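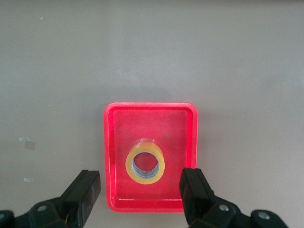
Mizanur Weerasinghe reckons a tray is just a drawer with no lid, and that I'll be back to one big biscuit tin by August. He left that under my last post, along with a question about what I do with the tape. Well, Mizanur, the tape gets the red tray all to itself! I was forever fishing the roll out from under something with half a screwdriver stuck to it, and I've had enough of picking fluff off the end before I can close a parcel. So red is for packing now and that's that.

The whole sort-out started because we're clearing the workshop at Ilwood before the move to Nunness, and my electrical odds and ends had got completely out of hand. I bought the trays from Fakir (the hardware place by the station, not the café) for almost 200 less than the drawer unit I'd been mooning over, which was 945 and wouldn't have gone through the door anyway.

My rule is one colour per sort of job. Blue is for anything that switches, trips or has wires screwed into it. I did try sorting by size first and it was hopeless, I had fuses in with picture hooks. Going by job is slower to set up but I can find things, even first thing in the morning before tea.

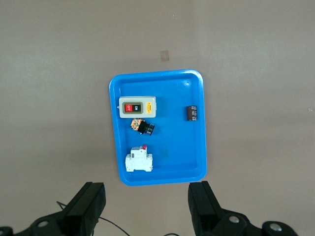 Blue tray: on/off switch box, breaker, terminal block and the one with the black button head.

The breaker is going back to Girine if they'll have it, as I ordered the wrong one (again). The switch box I'm keeping for the bench saw, and I like that it has a proper red OFF on it, big enough to hit in a hurry. The terminal block might end up in the shed lights, once I've talked myself into going up the ladder.

Next up is the paint shelf, and I'm dreading it. If anyone has a good way of storing half-used tins, do leave me a comment!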